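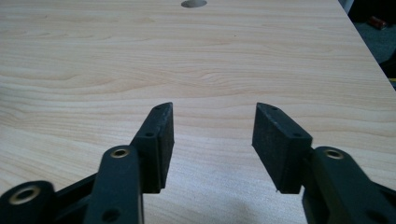

How Chelsea Ellwood landed her lab technician post

Chelsea Ellwood still has the email. It came in August at seven in the morning, and she read it standing in her kitchen with one shoe on. "I yelled so loud the dog hid!" she says.

The job is a junior technician post at the Osberg technical college, and she went up against 70 other applicants for it. There were 2 rounds, a written test and then a panel -- and she loved the panel. "They asked how I'd label a shelf of chemicals, and I just went for it. Eleven minutes on labels!"

Her tip for anyone filling in the forms now? Read the eligibility page first, then read it again. She had applied for three posts before this one and was turned down once over a missing certificate copy. "Scan everything, even the stuff you think they won't want."

Her old supervisor, Natanael Teixeira, wrote her reference and ran practice interviews with her after work. "He was tougher than the panel," she says, laughing.

She starts evening classes next, with the fees paid by the college.

Get new job openings in your inbox. Enter your email to subscribe. You may unsubscribe at any time.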